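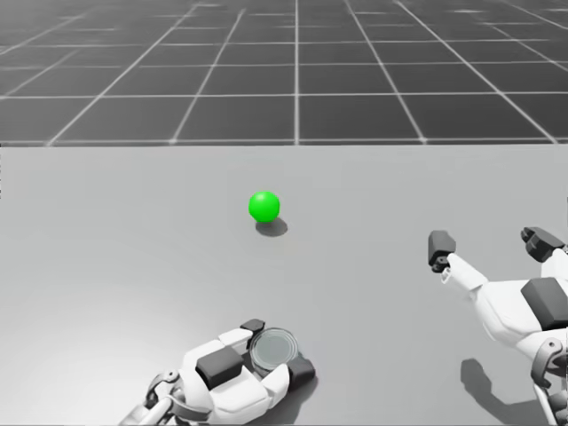 The Flimine simulator, with a clear disc in the left hand and the green sphere still on the table.

Wajid Jadoon has spent two years writing the grasp planner at Konditz, and he would like it known that the sphere is the easy part. "It's green, it's round, it has a shadow. My perception code adores it," he says. "Then you hand it something transparent and it has a breakdown."

The trouble is depth. Flimine can fake a sensor that sees straight through clear objects, so the planner gets a disc made mostly of table. Jadoon's fix tracks the rim and guesses the rest. "Guesses with confidence," he adds. "I've met managers like that."

He runs 300 trials a night. One build in June produced 2,011 warnings, all of them the same warning.

And the right hand? "Waiting for the scheduler. Sem Leemans wrote the scheduler. You should interview Sem."

Leemans, reached at the next desk, blamed the planner.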